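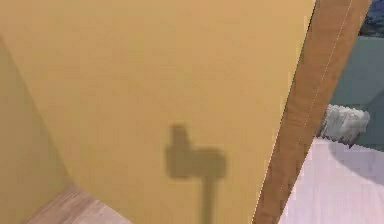

## Painting cabinet doors without losing a month to it

I painted our kitchen doors in July, in a house with no air conditioning, so consider me an authority on what to avoid.

**Take the doors off.** Yes, all of them. You will tell yourself you can cut in neatly around the hinges. My neighbor Iraklis told himself that too, and his hinges are now a lovely shade of sage.

**Label everything.** Stick a bit of masking tape inside each hinge cup hole and write a number on it. Put the same number inside the cabinet. Doors that look identical will fit exactly one opening, and you'll find out which at ten at night with a screwdriver in your teeth.

**Degrease before you sand.** Sand first and you grind last year's bacon into the wood. Dish soap and warm water will handle most doors. The ones by the stove want a proper degreaser and a second rinse.

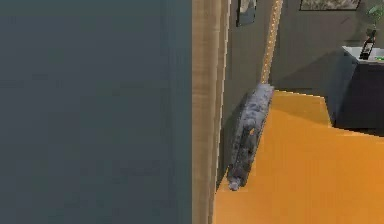
**Sand lightly.** You want the shine gone and that's all. I use 180 grit, then wipe down with a damp cloth and go have lunch. Round the corners over and you'll be staring at them for years.

**Prime, even if the can says you needn't.** Paint cans are optimists. Bare wood and old varnish both bleed through pale colors, usually a week after you've put the brushes away.

**Two thin coats beat one fat one.** Do the backs first, so you get your practice in where only the cereal boxes can judge. A small foam roller is fine for flat doors. For panels with a molding, brush the grooves, then roll the flats before the edges set up.

**Wait.** Dry to the touch means dry to a very polite touch. Give the doors several days before hanging them, and stick felt dots on the inside corners so they don't glue themselves shut.

Leftover paint goes in a jam jar with the color name on the lid. You'll need it the first time somebody opens a drawer with a belt buckle.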